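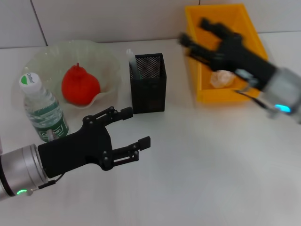 Handover timing is the heart of the Skusier method, and it's a joy to set up! One arm may still be moving over the yellow bin while the other holds its fingers open toward the mesh pen holder — log both arms on the same clock.

1. Load the Kumov policy and set the overlap window to 35 ms.
2. Run 2 blank passes with both grippers open.
3. Start recording, then release the left arm first.

Note: Our February set of 1,227 trials used this order throughout.

CAUTION: Keep hands off the table until both arms have parked.

Questions: Nuala Cullinane, Skusier project | Back to top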